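Emelo Hand Gripper Kit -- Support
Ticket: Pads fraying at lower edge, jaw opening reads short on capsule task
Status: Open, waiting on parts
Opened: May 5, 2025
Product: Emelo hand gripper, replacement pad set fitted
Site: Gittins, trial bench
Priority: Normal

Original report

We have the Emelo kit on trial at Gittins and are using it to record demonstrations for a capsule sorting job. The operator picks coffee capsules off the table and puts them in a wire rack. The recordings then go to Rotatetti to train the arm. We were told to expect a pad life of 600 picks before any visible wear. We are not near that and the lower edges of both pads are already coming apart.

The second problem is the opening value. With the jaws fully open, the log should show the same number each time we start the software. It is reading 2 mm short on most starts. Closing and opening the jaws by hand sometimes brings it back, and sometimes it doesn't.

Software is the January release. We have not changed the finger links or the bushings. The only parts we have swapped are the pads.
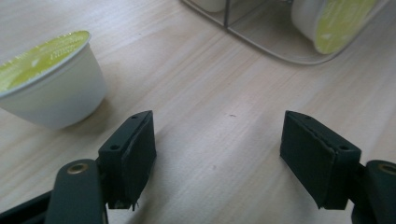 Jaws open at the capsule rack, fraying at the bottom of the pads.

Steps already tried before opening the ticket:

Restarted the recorder and the host computer. No change.
Ran the jaw calibration from the menu twice. First run passed, second run stopped at 50 percent with no error code.
Checked the two screws on the top of each pad block. All were tight.
Tried a different USB cable, then a different port.

Reply from support

Thanks for the detail. These may be two separate faults, so please keep them apart when you test.

For the pads: the gripping layer should end level with the bottom of the block. If it hangs lower, it drags on the table every time the operator goes in for something low, and it will fray well before its rated life. Please remove one pad, lay it on a flat surface and tell us whether the layer sticks out past the block. Do not trim it yet. We need to know if it left the Urthorpe warehouse that way.

For the opening value: run the calibration with nothing between the jaws and the tool held clear of the table. If a fingertip is touching the table, the links can flex a little and the zero will be stored wrong. Leave the jaws open for 30 seconds before you press Save.

Update from customer

Did both. The layer sticks out on both pads, a bit more on one than the other. I put the old pads next to the new ones and the old layer is cut flush, so something is different about this set.

Calibration off the table went through without stopping. I restarted the recorder and the opening value came back correct. Restarted again and it was still correct. The third time it was short, but by less than before. So the steps helped, but it isn't fixed.

We also moved on to the other station to see if the object made any difference. That one uses a clear plastic container, and the operator works near the table surface there as well.

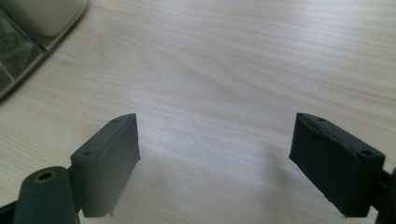 The opening value behaves the same at both stations, so I don't think the rack or the capsules have anything to do with it. I have attached the logs from all of these starts. The short reading is near the top of the third file, just after the line that says "jaw ready".

One more thing -- the calibration page in the manual says nothing about keeping the fingertips off the table. We had been resting the tool on the bench because that seemed the steadiest way to do it. It would be good to have that added.

Reply from support

Logs received. In the third file the recorder reads the jaw position before the stored zero has finished loading. That matches an open software issue, and I have linked your ticket to it. Until there is a fix, wait for the status light to go solid before starting a recording.

A new pad set will be sent from Urthorpe at no charge. Please return the current set in the same box, with the screws, and write the ticket number on the outside. You can go on using the old pads in the meantime if the gripping layer is still firmly attached. After any pad change, run the calibration again with the tool clear of the table.

The manual note has been passed on. Ticket stays open until the new pads are fitted and you have confirmed the opening value over several restarts.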